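The Town Under the Lake

I was nine when my grandmother told me about Tritley, and I've been a lost cause ever since. Tritley, if you grew up anywhere near Nollby, is the town at the bottom of the lake. It went down in one night, bells and bakery and all, and on a still February evening you're supposed to hear the bells. (I've sat out there on two February evenings. I heard a truck.)

The trouble is that the story is told as if it were ancient, and people love to bolt bigger things onto it. Svenja Oltmanns, who runs the little archive in Rendis, keeps a folder of letters from visitors who are certain Tritley was an outpost of Atlantis. One man put it at 2,000 years old and enclosed a map! 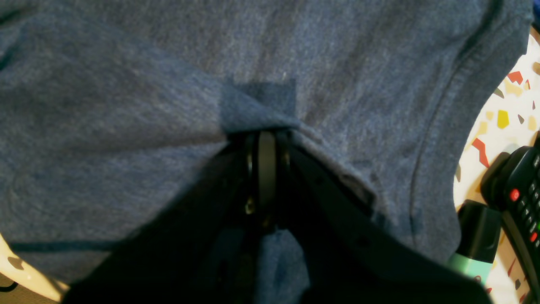
My own favorite theory belongs to Henrik Ehlers, a retired surveyor with a boat and a borrowed sonar. He spent five summers crossing the lake and came home with printouts of what he calls streets. I spread them over my kitchen table and squinted until my coffee went cold. To me they looked like the creases in a blue T-shirt, long gentle ridges running off at a slant, with one shadowy valley curving down through the middle. Henrik says the valley is the main road. Naa Odoi, who teaches geology and has endless patience with both of us, says it's an old stream bed, and that lakes are full of them.

So was there ever a town? Well, maybe a small one. Svenja showed me a tax roll that lists a Tritley with 265 people in it, and then a later roll where the name is gone. No flood is mentioned. There's a note in the margin, though, one word, and we've argued over it all fall. She reads it as "moved." Henrik reads it as "drowned," naturally.

He's taking the boat out again next summer, and he's asked me along. I've already said yes.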